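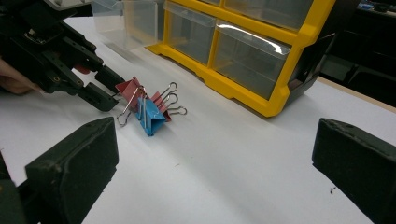 Pinces et classeurs : la collecte de Bulero dépasse les 3 000 pièces

31 octobre 2023

La ressourcerie Bulero a publié les résultats de sa première collecte de fournitures de bureau. Au total, 3 011 pinces à dessin et pinces double clip ont été déposées dans les bacs entre le mois d'août et la semaine dernière. Les organisateurs avaient espéré un peu moins de mille pièces et ils ont dû demander des boîtes supplémentaires à la papeterie MacPherson.

La collecte avait été lancée après le déménagement de la société Karow, qui quittait ses bureaux de la rue du Canal. Dans les armoires restaient des dossiers destinés au broyage, et sur presque tous il y avait encore une pince. Le papier a été repris par une entreprise spécialisée, mais celle-ci n'accepte pas le métal mélangé avec les feuilles. Bulero a donc proposé de retirer les pinces à la main et de les remettre en circulation. Des écoles et des cabinets du quartier Flulton ont ensuite demandé à participer.

Le tri se fait sur une table blanche, parce que les petites pièces y sont plus faciles à voir. On sépare d'abord les pinces selon la largeur, ensuite selon la couleur. Les noires sont de loin les plus nombreuses. Les modèles de couleur, surtout les bleus et les rouges tirant sur le rose, partent plus vite : les enseignants les utilisent pour distinguer les groupes d'une même classe. Selon la ressourcerie, le travail le plus long est de démêler les pinces, dont les anses en fil métallique s'accrochent facilement les unes aux autres quand elles sont versées en tas. On conseille maintenant aux donateurs de rabattre les anses contre le corps de la pince avant de la mettre dans le bac.

Chaque pièce est ouverte une fois pour vérifier le ressort. Celles qui ne serrent plus sont mises de côté avec la ferraille, de même que celles qui ont de la rouille à l'intérieur, car elles laissent des taches sur le papier. Les anses qui sont seulement sorties de leur logement peuvent être remises en place sans outil. À la fin du tri, 166 pièces ont été écartées.

Une première distribution a déjà eu lieu. Les écoles de Flulton ont reçu 967 pinces, réparties en sachets de tailles mélangées. Le reste est disponible au comptoir de la ressourcerie, où l'on peut se servir dans la limite d'environ 10 pinces par personne. Les associations qui ont besoin d'une quantité plus importante doivent écrire à l'avance et indiquer la largeur souhaitée. Les plus grandes, qui servent pour les dossiers épais, sont presque épuisées.

La collecte continue pendant l'hiver avec les mêmes points de dépôt : l'entrée de la ressourcerie, la papeterie MacPherson et le hall de la bibliothèque de Flulton. Les trombones et les élastiques sont aussi acceptés, à condition d'être dans un sachet séparé. Les agrafes ne sont pas reprises. Pour les classeurs à levier, Bulero demande d'attendre l'ouverture du second local, car la place manque encore sur les étagères.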